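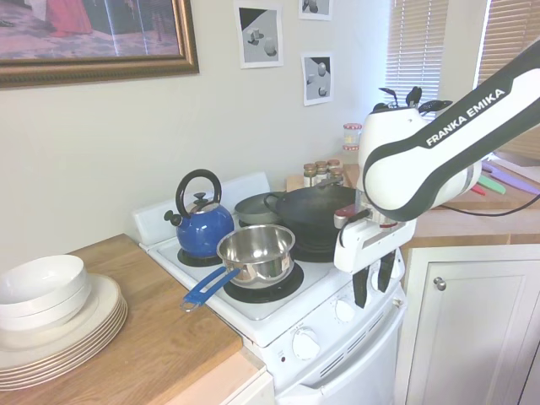 Mirodis Test Kitchen – Cookware and Appliances Group

Gallery: Stovetop cookware, mixed load

The group keeps a working kitchen for checking how ordinary cookware fits on ordinary stoves. This page shows the electric stove with four pieces set out on it: a saucepan, a tea kettle, a frying pan and a wok. The notes were written by Izzati Mandagi and checked by Ridwan Purba. Page last revised September 2020.

Saucepan, front left burner. Stainless steel, polished inside, shown empty. The blue handle is two parallel coated bars joined by a metal loop at the end, and it extends past the edge of the stove over the counter. For storage the loop goes on the rail. For cooking, turn the handle inward.

Kettle, back left burner. Glossy blue body, silver lid with a black knob, black arched handle, short spout with a black cap. The handle stands high above the lid, so allow for it when measuring clearance under a shelf or hood. Our minimum for this kitchen is 60 cm from burner to shelf.

Frying pan, toward the back. Gray-green, with low flared sides. It is entered in the cookware register under Bamen, with the other shallow pans. Use wooden or silicone tools only.

Wok, in front of the frying pan and overlapping it. Black, wide bowl, small looped handle on the left rim. The bowl takes up space behind the saucepan as well, and this is the usual difficulty with a wok on a four-burner top – the burner may be the right size, but the rim needs the room of its neighbors. Tarek Ouazzani's layout sheet allows 2 large pieces at one time and no more.

Stove. White, electric, black burners, raised back panel along the wall. Three of the white control knobs can be seen on the sloping front. Knobs are to be at zero before any cookware is moved. Wipe the slope with a damp cloth and keep water away from the knob stems.

Measurements for each piece (base diameter, rim diameter, height with lid) are in the Simanjuntak binder on the shelf by the door. Rim figures are read with the 300 mm steel rule. Corrections go to Azlan Chong, who keeps the register.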